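Packaging and the Small Portion
Course notes, unit 4 (for the evening group)

Good evening again, everybody, and thank you for bearing with me last time when the projector gave up. These notes cover what I had hoped to say then, plus the part on labels that several of you asked about. Please read them before we meet in April, and bring a pencil, as there is some light arithmetic.

Why sell food in small amounts?

We tend to think of the single portion as a modern thing, but people have been wrapping up one helping at a time for as long as there have been journeys to take. A twist of paper with salt in it is a single portion, and so is a dumpling in a leaf. What changed with the sealed pouch was how long the food would keep, and how far from the kitchen it could be eaten.

When a shop sells from a large jar, the air gets in every time the lid comes off. The last scoop has been opened and closed upon many times over. A small sealed packet meets the air once, when you tear it. Dry snacks stay crisp and sticky sweets don't clump (my grandmother's candy tin was really one large candy by the end of winter, and we loved it anyway!).

The cost side

Small packets use more wrapping for each ounce of food. Let me borrow the case we started in unit 3, the Brovside snack company. Their large bag holds 60 pieces. Their small pouch holds 2. To sell the same amount of food in pouches they must make, fill and seal thirty of them, and every one needs its own two end seals. Work out the number of seals for yourselves before you turn to Hamisi Chege's worksheet, which goes on to the price of the film.

Hamisi's worksheet has 17 questions. Do the first few and any others that take your fancy. Emrys Trevor has kindly offered to go over the harder ones with anyone who would like company, and he is very patient with fractions.

Seals and edges

The word "crimp" will come up a good deal. A crimped seal is pressed between ridged surfaces, and the ridges help the two layers hold together along the whole width. The zigzag cut at the end is a separate matter: each little notch gives your fingers a place to begin a tear. If you have ever fought with a straight-edged packet on a train, you will know why I am so fond of the zigzag.

What goes on the front

A small wrapper has very little room, and the maker has to choose what to shout and what to whisper. Usually the name or a short phrase gets the large letters, while the ingredients are squeezed in wherever they'll fit.

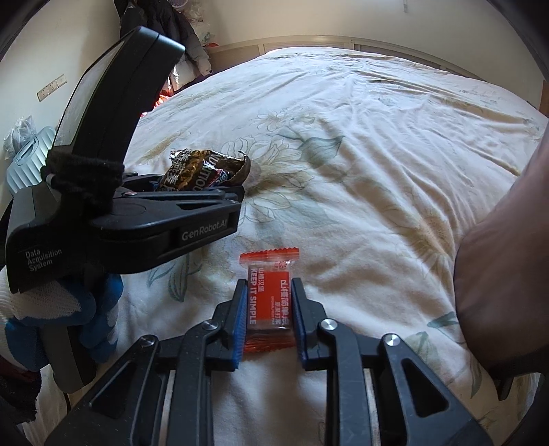
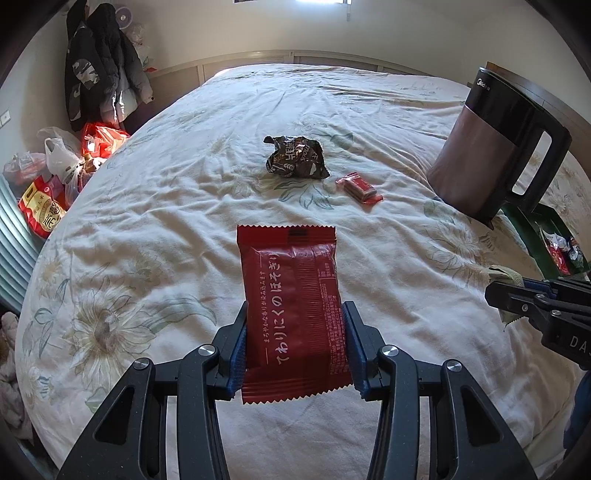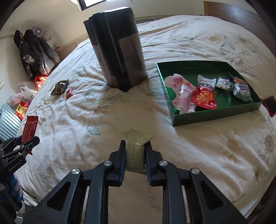
Color does a lot of the work too. Shoppers often learn a flavor by its color long before they read the word, and once they have learned it a company changes it at its peril. In our Skusmont case the firm swapped the colors of two flavors and spent a whole season answering cross letters. We'll read a few of those letters aloud, and I would love some of you to do the voices.

For next time

Please save three empty wrappers from whatever you happen to eat, wipe them clean, and bring them in an envelope. Write down where the largest words are, where the ingredients are, and how you opened it. If you needed scissors, write that down as well. We will be in the Lister room, with the good kettle.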